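Reading time: 5 min

To: the list
Re: Power cords, drawers, and the Noltimton swap shelf

Roswitha Teuber wrote:

> Hi all,
>
> A question before the July swap. We've cleared out my late
> uncle's workshop and I'm now the owner of more power adapters
> than I have things to power. None of them is labelled. Some I
> can match by the name on the brick, most I can't. My instinct is
> to bring the lot down and let people pick through it, but Henrik
> tells me the last time somebody did that the tub stayed on the
> shelf until it had a bird's nest's worth of dust in it.
>
> Is there a sensible way to sort these? And does anybody still
> want the old barrel-plug kind, or has USB-C finished them off?
>
> Roswitha

Roswitha,

Condolences on the uncle, and on the adapters. I inherited a similar estate from myself when we moved to the smaller place, and I've had two winters to think about it.

To your second question first: yes, people want the barrel kind. Routers, keyboards, the little pump in Tanner's aquarium, every baby monitor ever made. What they don't want is to stand at a shelf in their coats reading grey type on black plastic. The type was always small. My eyes have made it smaller.

So the sorting. I know Henrik favours sorting by plug size, and I've heard him on the subject, at length, in a parking lot, in February. It's tidy and it looks lovely in the drawer. It is also how I came to put 19 volts into a desk lamp that had been hoping for 12. The plug fit beautifully. The lamp had one very good evening.

Sort by voltage. Read the output line on the brick, ignore the input line, and write the number on a piece of masking tape in marker large enough to be read by a person holding a coffee. Then the current underneath it. A supply that can give more amps than the gadget asks for is fine; one that can't give enough will run warm and sulk. Too many volts is where the smell comes from. If it says AC on the output as well as the input, it goes in its own bag, because most of what we own wants DC and the plug will not warn you. For the DC ones, look for the small drawing with the circle and the plus and minus, and copy that on the tape too. Centre-positive is usual. Guitar pedals are the usual exception, which any guitarist on this list will be pleased to explain.

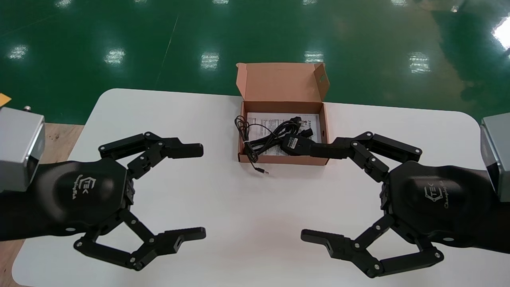
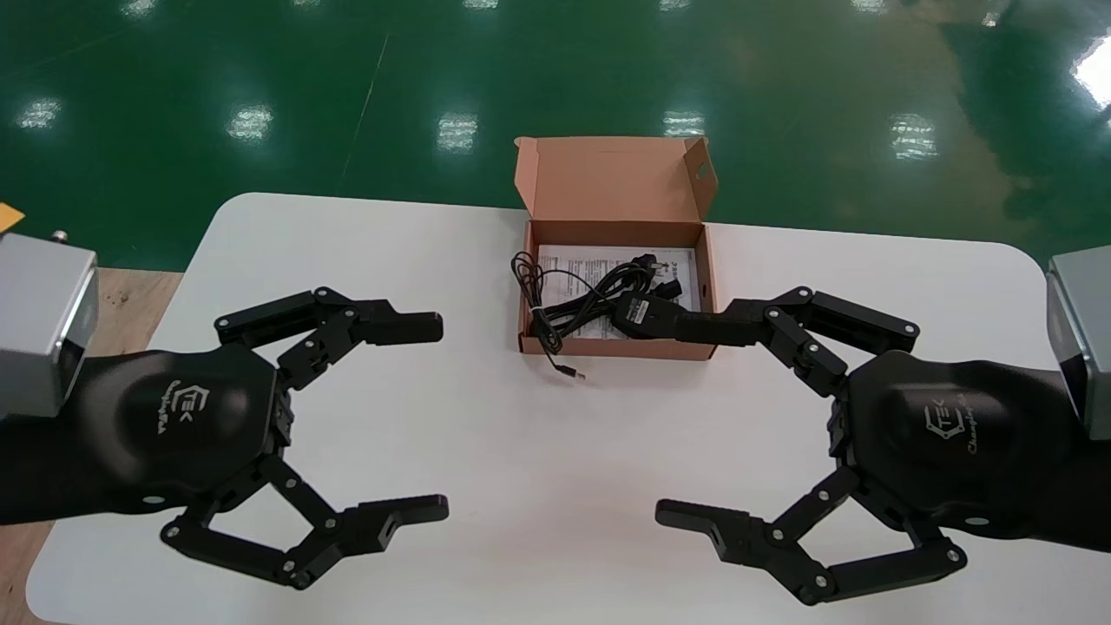
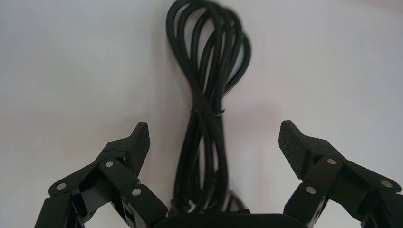
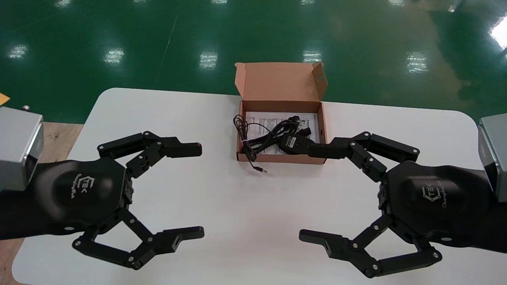 First and third: an adapter plug in its box, and a cable in a hank with its tie on.

Now the cords, on which I hold views. Wenceslao and I have disagreed about winding for years and will presumably be buried in separate parts of the cemetery over it. He wraps round the brick. It's compact, I grant him, and it puts a hard bend in the cord precisely where it leaves the housing, so that in a year or so you have an adapter that works if you hold it at an angle and don't breathe. I fold back and forth in a loose hank about a hand's length long, and put a tie round the waist. Keep every twist tie that comes into the house. They're the only part of modern packaging I'd miss. Elastic bands go gummy and then the cord does too, and I have a drawer at home that has to be opened with a butter knife as a result.

For the tub itself, please don't use a tub. Adapters in a tub mate. Use open-topped boxes, one per voltage, with the number on the end that faces out. Sabine has a stack of shoeboxes from the Vogler clearance and has been looking for somebody to take them. I'd do a box each for 5, 9 and 12, one for laptops, and one marked "other" that you're allowed to be ashamed of. The 5-volt box will be the fullest, and most of it will be old phone chargers. Take the ones with a captive cord and an extinct phone plug directly to the e-waste cage behind Groltard. Don't let anybody talk you into keeping them for parts. I've been that person. There were no parts.

Same goes for anything with a cracked case, a bare patch on the cord, or that fish smell. (You'll know it. It isn't fish.) And cut the plug off before it goes in the cage, with the thing unplugged, please, or some optimist will carry it home again. I say this having once bought back my own kettle.

As to testing, I have a multimeter and would be glad of the outing. If you can tape and sort, I'll come by one afternoon and put a probe on the doubtful ones. The old heavy bricks with a transformer inside will read high when they aren't connected to anything, often by several volts, so don't panic and bin them before I get there. I did that too, in a previous decade, and one of them belonged to the Clisero synthesizer that Tanner still mentions whenever I owe him a favour.

One request in return. If you come across a 12-volt with a right-angle plug and a long cord, colour immaterial, could you set it aside? I have a lamp that's been out of work for some time.

Also, whoever has the swap shelf's label maker, it's been gone since the 2026 calendars went up and the masking tape is no longer a matter of principle.

Cheers,
Sabine's neighbour, the one with the hedge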